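Le guéridon de l'angle : note sur l'aménagement d'un point de dépôt domestique

Publié le 4 juin 2020
Classé dans : Maison, Rangement

Les lecteurs de ce carnet savent que l'appartement de la rue Tollent fait l'objet, pièce par pièce, d'une remise en ordre engagée au printemps. La présente note porte sur l'angle du séjour, longtemps resté sans affectation, et sur le petit meuble qui y a été installé. Elle répond également à plusieurs courriers relatifs au choix de ce meuble et à l'usage qui en est fait.

Il convient de rappeler la situation antérieure. Le courrier, les paquets à expédier, les clés et le téléphone se répartissaient entre le rebord de la fenêtre, le buffet et la table des repas. Un colis destiné à Mme Akinyi Urio avait ainsi séjourné trois semaines sous une pile de journaux avant d'être retrouvé. À la suite de cet incident, il a été décidé de réserver un emplacement unique à tout ce qui entre dans le logement ou doit en sortir.

Choix du meuble

Trois solutions ont été examinées. La première consistait à fixer une tablette au mur ; elle a été écartée, le bail interdisant tout nouveau perçage. La deuxième, une console étroite, aurait empiété sur le passage vers le couloir. La troisième, un guéridon en bois de petites dimensions, a été retenue.

Le meuble a été acquis auprès de M. Clive Penrose, qui vidait alors sa maison de Nasalby. Le prix demandé était de 36 euros, somme acquittée sans discussion. Le plateau présentait quelques marques de verre, reprises à l'huile en deux passes, avec un temps de séchage prolongé entre les deux. M. Reece Penrose, son fils, avait proposé de poncer l'ensemble à la machine. Cette offre a été déclinée avec remerciements, le bois ne paraissant pas justifier un traitement aussi énergique. 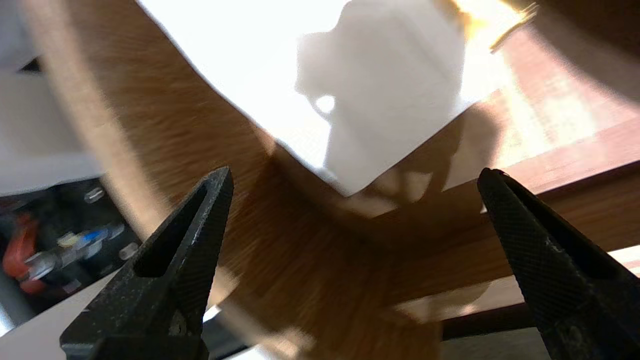 L'entretien se limite depuis lors à un chiffon à peine humide, passé dans le sens du fil, puis à un second chiffon sec. Aucun produit à base de silicone n'est employé. La cire a été envisagée, puis abandonnée : elle supporte mal les objets posés et repris plusieurs fois par jour, et l'emplacement est précisément destiné à cet usage. Une nouvelle application d'huile est prévue à l'automne, sous réserve que le bois en manifeste le besoin.

Il a par ailleurs été renoncé au napperon. Ma tante, Mme Sandra Holroyd, en avait offert un fort beau, au crochet, et je tiens à l'assurer qu'il a trouvé sa place dans la chambre. Sur un plateau où l'on fait glisser des enveloppes, une étoffe se plisse et se déplace sans cesse.

Emplacement et raccordements

Le choix de l'angle a fait l'objet d'une délibération plus longue que celui du meuble. Deux considérations s'opposaient. La proximité de la porte aurait été commode au moment du départ, mais elle exposait la table aux manteaux, aux sacs et aux courants d'air. L'angle est plus calme, et la lumière y est bonne à certaines heures. L'argument décisif a été celui des prises : les rallonges traversant le séjour avaient été la cause de deux chutes, dont une de l'auteur de ces lignes.

Un plan sommaire a été dressé sur papier quadrillé. Il prévoyait de laisser 75 millimètres entre le bord du plateau et le mur, afin de pouvoir passer l'aspirateur sans déplacer la table. L'expérience a montré que cette marge était un peu juste pour l'embout dont nous disposons, et un embout plus étroit a été commandé.
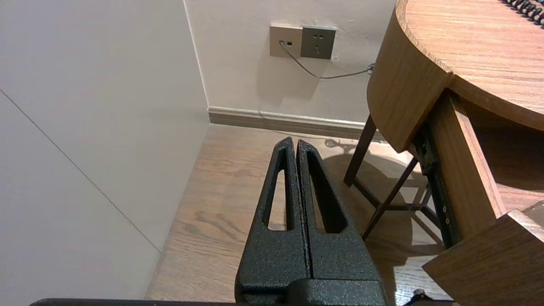 La question des câbles appelait un traitement distinct. Le principe adopté est simple : tout fil qui dessert la table doit venir du mur le plus proche et ne jamais croiser le passage. Dans cet angle, les deux plaques murales sont placées côte à côte, et un mince câble gris part de celle de gauche, fait une courbe sous la plaque, puis rejoint presque à l'horizontale le côté de la table. Le sol reste ainsi dégagé entre la plinthe et le milieu de la pièce. M. Aurel Moldovan, dont les conseils en matière d'électricité domestique sont toujours mesurés, recommande de ne pas tendre un câble de ce genre et de lui laisser une courbe franche. Cette recommandation a été suivie. Une goulotte de teinte claire, posée à l'adhésif, demeure à l'étude. Le modèle repéré dans le catalogue Trurnis, sous la référence 2536, conviendrait par sa section, mais son blanc paraît froid à côté de notre mur.

Les éraflures du mur, visibles à la lumière rasante, n'ont pas été reprises. Une retouche partielle se verrait davantage que le défaut lui-même, et la réfection complète de la peinture est renvoyée à l'année prochaine. Le plancher a simplement été lavé, et des patins de feutre ont été collés sous les pieds du guéridon. Ceux d'origine, durcis, grinçaient à chaque contact.

Règles d'usage

Un meuble de dépôt se transforme très vite en meuble d'encombrement. Les occupants du logement se sont donc entendus sur quelques dispositions, affichées pendant le mois de juin à l'intérieur du placard de l'entrée. Elles sont reproduites ici dans leur rédaction d'origine.

Article premier. Le guéridon reçoit les paquets en attente d'expédition ou d'ouverture, le courrier du jour et un appareil en charge. Les clés regagnent leur crochet.

Article 2. Les paquets à expédier sont emballés avant d'être posés. Le papier kraft est préféré au plastique à bulles. Le destinataire est inscrit avant que l'objet ne quitte la table des repas, où se fait l'emballage.

Article 3. Le paquet se place du côté de la pièce, de manière à être saisi sans que rien d'autre ait à être déplacé. L'appareil en charge demeure du côté opposé, posé à plat.

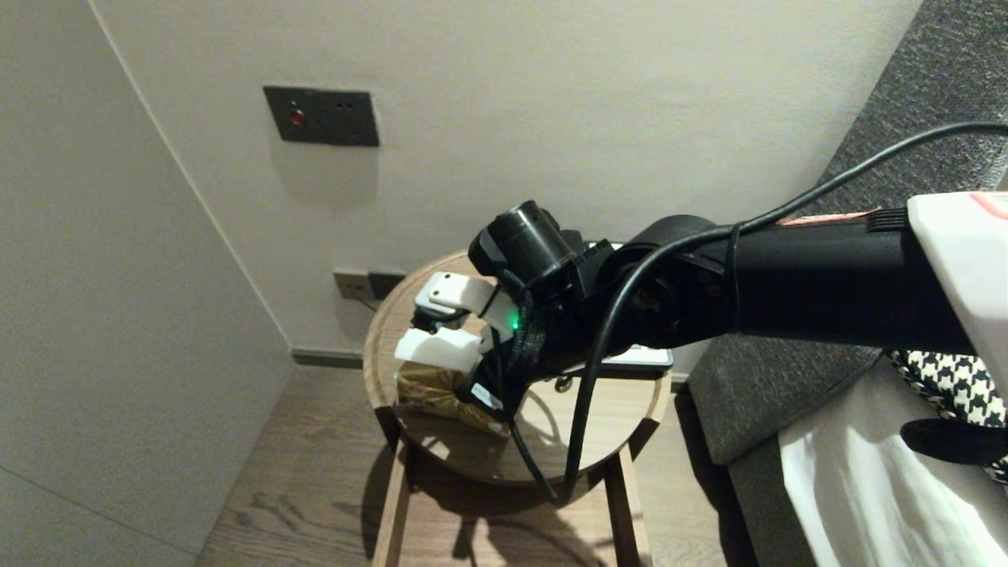

Article 4. Aucune boisson n'est admise sur le plateau, quelle que soit la durée envisagée.

Article 5. Le plateau est débarrassé chaque soir. Ce qui n'a pas trouvé de destination est remis à la personne concernée, en main propre.

L'article 4 a suscité des réserves de la part de mon époux, qui avait l'habitude de prendre son café debout dans cet angle. Un compromis a été trouvé au moyen du rebord de la fenêtre. L'article 5 est celui dont l'application demeure la plus irrégulière, et il serait inexact de prétendre que l'auteur s'y conforme en toutes circonstances.

Réponses aux courriers reçus

Plusieurs correspondants ont demandé si un plateau rectangulaire n'aurait pas mieux occupé l'angle. La remarque est fondée en ce qui concerne la surface utile. Le plateau rond présente toutefois l'avantage de n'offrir aucun coin aux hanches des passants, et son rebord surélevé retient les stylos.

Une lectrice de Sedgwick souhaitait connaître l'essence du bois. Je ne suis pas en mesure de la lui indiquer avec certitude. La teinte rappelle celle du chêne clair, mais M. Penrose n'a conservé ni facture ni notice, et aucune marque n'a été relevée sous le plateau.

Il m'a enfin été demandé si une lampe viendrait compléter l'installation. Elle prendrait une part notable de la surface disponible et ajouterait un fil à un dispositif que l'on s'efforce d'alléger. Un essai sera néanmoins conduit à l'approche de l'hiver avec la petite lampe à pince du bureau.

La prochaine note sera consacrée au placard de l'entrée, dont l'inventaire est en cours. Les personnes ayant prêté des cintres sont invitées à se faire connaître avant la fin du mois.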